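4.2 Furniture as a cue to how a surface is used

The second part of the study dealt with small writing and dressing furniture, a group that household inventories tend to record badly. A desk and a dressing table may share the same height, the same depth and the same finish, and both are commonly entered under the single word "table". We wished to know which features residents themselves rely on when they decide what belongs on such a piece and what should be cleared from it.

Interviews were carried out in Vonitz in May with the members of 8 households. Each household was asked to sort a set of 80 small objects (pens, combs, chargers, letters, jars, spectacles and the like) between a desk and a vanity table, and to put aside anything that belonged on neither. The sorting was done twice, the second time with the mirror of the vanity covered by a cloth. Sessions were run by M. Rai and coded separately by E. Dimitrov. Objects on which the two codings differed were discussed and, where no agreement was reached, dropped from the analysis.

Three features were named repeatedly. The first was storage above the work surface. Participants treated a hutch with open cubbies as a sign that paper and books were expected, and they placed letters and notebooks there even when the drawers below were free. Open cubbies were also described as harder to keep tidy than drawers, as their contents remain in view. The second feature was lighting. A lamp standing on the surface moved spectacles, pens and chargers towards the desk. The third was the mirror. With the mirror covered, combs and jars were still assigned to the vanity in most cases, but participants took longer over the choice and more often gave the shape of the legs as their reason.

This last result was not expected. Curved legs and carved edges have no bearing on what a surface can hold, yet they were read as a statement about it. In the Cilari household a resident refused to place a stapler on the vanity under any condition, on the ground that it would "look wrong there", while accepting a hairbrush on the desk without comment. The asymmetry recurred in other households: the plainer piece was open to objects of both classes, and the ornate piece was not.

Seating had a weaker effect. A stool tucked under a table was taken to mean short use, and an office chair to mean long use, but neither altered the sorting of more than a few objects. Figure 4 shows a desk and a vanity of the two types along one wall.

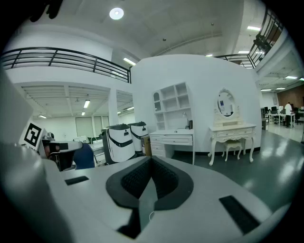
Figure 4. White desk with drawers and bookshelf hutch; to its right, vanity table with oval mirror and cushioned stool.

Darragh Ní Bhriain objected, on reading a draft of this section, that the ornate piece may be protected by its price and its age in the family, and that carving would then be a poor name for the effect. She asked whether a plain dressing table with a mirror had been tried. It had not. Both explanations are compatible with the answers recorded, and the interview schedule contained no question on how a piece had been acquired. A question of this kind has been added for the households still to be visited in Bach.

A further limit concerns the objects. The set contained few items of uncertain class, and those it did contain (hand cream, a small pair of scissors, a telephone) account for most of the disagreement between coders. Scissors in particular were assigned by reference to whatever had been placed immediately before them. The order of presentation was the same in all sessions and should be varied in later work.

For the inventory scheme set out in Section 2, we therefore record the upper storage, the lamp, the mirror and the form of the legs as separate fields, and leave the general name of the piece to the resident.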